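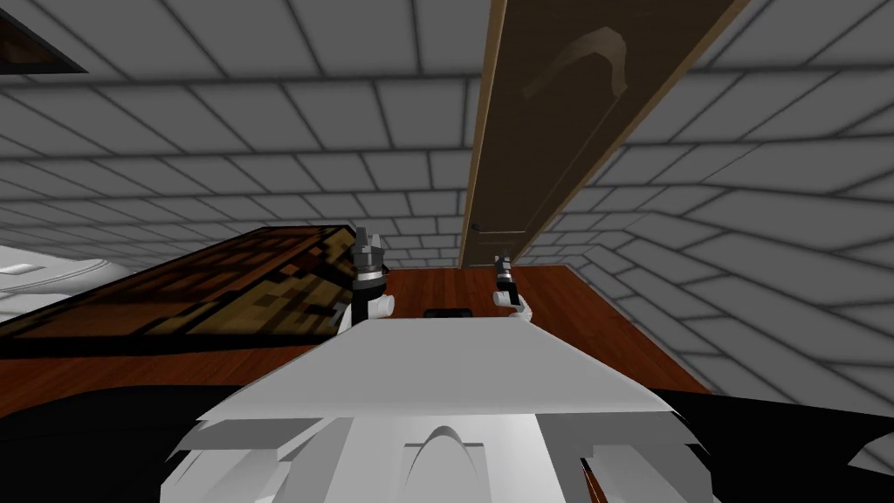

Catinca Nistor has spent most of the year working on one door. It is the bathroom door in a simulated apartment that her group at Andoro uses to test household robots before any code goes near a real machine. In February, during an overnight batch of test runs, the two-armed robot in that apartment began pushing on the door with far more force than its software was supposed to allow, and the safety stop that should have ended each run did not trip.

"It was a simulation, so no one was hurt and no hardware was broken," Nistor says. "But the control code is the same code. If we had loaded it on the real robot that week, it would have pushed just as hard."

Nistor leads testing for the company's mobile manipulation project, known inside the building as Flanitell. The task that failed sounds simple. The robot starts inside a small tiled bathroom, drives up to the closed door, grips the handle, turns it and pulls. It has to back up while it pulls, and there is not much floor to back up into.

"People ask why we use a bathroom," she says. "It's the tightest room in most homes. You have hard walls and furniture close to you, and you have to move the base and both arms at the same time. If your planning is sloppy, a bathroom will show it."

The batch that night was 160 runs. Each started from a slightly different position. Nistor came in the next morning, looked at the summary page and saw that the success rate had gone up from the day before.

"I was pleased for maybe an hour," she says. "Then I opened the force logs for something unrelated, and there were numbers in there that made no sense."

In 38 of the runs, the right arm had pushed past its force limit for several seconds at a time. In most of those the door still ended up open, so the run was marked as a success. The scoring script only checked the angle of the door at the end. It did not ask how the door got there.

The cause took 20 days to pin down. Nistor's first guess was the physics engine. Simulated contact is known to produce false spikes, where two objects overlap by a tiny amount and the software throws them apart with a huge force for one step. Her team filtered out the single-step spikes and the problem was still there.

"Spikes look like needles on the graph," she says. "These looked like a plateau. The arm was leaning on the door and staying there."

The second guess was the handle. The team had recently brought in a new set of door models from a supplier called Anghel, and one of them had its hinge on the opposite side from the older version. That turned out to be part of the answer. The robot was told to pull, but on the new model, with the base parked at certain angles, the pull direction was worked out backward. The gripper closed on the handle and the arm drove it into the door.

"A wrong direction is a normal bug," Nistor says. "We get those every week. What bothered me was the next question, which is why nothing stopped it."

The force limit lives in a separate piece of software called Ekex. It watches the load at each wrist and is meant to freeze both arms when either one goes over the threshold. When Nistor's team went through its settings, they found that it had been paused on purpose. Months before, someone had been getting false stops whenever the robot's base was moving, because the bouncing of the wheels showed up as load at the wrists. The fix had been to ignore wrist load while the base was in motion.

Opening a door means moving the base the whole time.

"So in the one task where you most want that check, it was off," she says. "The person who made the change wrote a clear note. It was reviewed. I reviewed it. We were all thinking about driving down a hallway with the arms folded."

She does not name the engineer and says she would not if asked. Her report, which was finished on 11/6/24 after the last of the repeat tests, lists the change by its number and lists herself as one of the reviewers.

The repairs were not complicated. The pull direction is now taken from the hinge itself and no longer from a stored value. Ekex stays on at all times, with a filter that takes out the wheel noise. The scoring script fails any run in which the force limit is crossed, whatever the door is doing at the end. The group also added 5 new start positions close to the furniture and the walls, where the robot has the least room to correct itself.

The success rate dropped once the new scoring was in place, and Nistor had to explain that to her managers - twice, she says, with graphs. It has come back up since, but not all the way.

She has also changed a habit. Every morning she picks a few successful runs from the night before and watches them at normal speed, start to finish, from the robot's own point of view.

"It's dull," she says. "You watch the arms come up, you watch the door. Mostly nothing happens. But we had a whole night of bad runs marked good, and anyone who had sat and watched one of them would have seen the arm shoving. No one did, me included."

The real robot did not try a real door until the repeat tests were done. Nistor stood next to it with her hand on the stop button. The door opened on the third attempt. On the first two, Ekex froze the arms, and she wrote both of those down as passes.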